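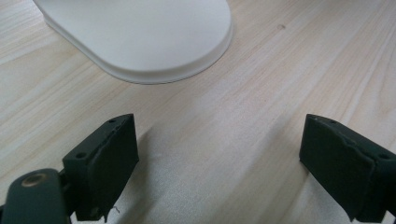
Pale wood, one speck, and the white thing that lives on it.

The Case Against the Clear Table

2018-06-19

I bought a light wooden table in September because I wanted somewhere to put nothing. The catalog from Quintero showed it with a single pear on it. I have never owned a single pear. I buy them by the bag and they go bad by the bag, but for 417 dollars I was willing to become a different person.

The trouble with a pale table is that it notices everything. My old one was the color of gravy and forgave gravy accordingly. On this one a crumb looks like evidence. There is a small brown speck in the wood near one end that I scrubbed at for most of an evening with a paste I'd read about, and it is still there, being a knot. I've grown fond of it. It's the only mark on the table I can't be blamed for.

The clear-surface people have a word for what I was after. The Tundlow method, which I followed for seven weeks, calls it "rest." Every flat surface in the house is supposed to be at rest by bedtime. You carry each object to its home, and if it has no home you thank it or donate it, I forget the order. The booklet is 143 pages long and spent those seven weeks on the table.

What the booklet doesn't cover is the thing you need on the table in order to use the table. Mine is white, smooth and rounded at the corner, with a little raised lip running along the edge, and every night I picked it up and put it in a cupboard. Every morning I took it out again. I was commuting for it. By the fifth week I'd started leaving it out "just for tonight," and by the sixth I had stopped bothering with the quotation marks.

I also tried a tray. Stulalov makes one for 125 dollars, and the theory is that clutter on a tray becomes an arrangement. This works, I'll admit. It works so well that I bought a second one, from Karkeck, and then there was no table.

So I've settled for less. One white object stays, up at the far end, and the rest of the wood is mine to spread out on — bills, toast, whatever has come in the mail. I wipe it down when the light comes in low and shames me into it. The grain looks very nice then, thin stripes running off at a slant with a bit of pink in them. The trays are in the cupboard, which is now full.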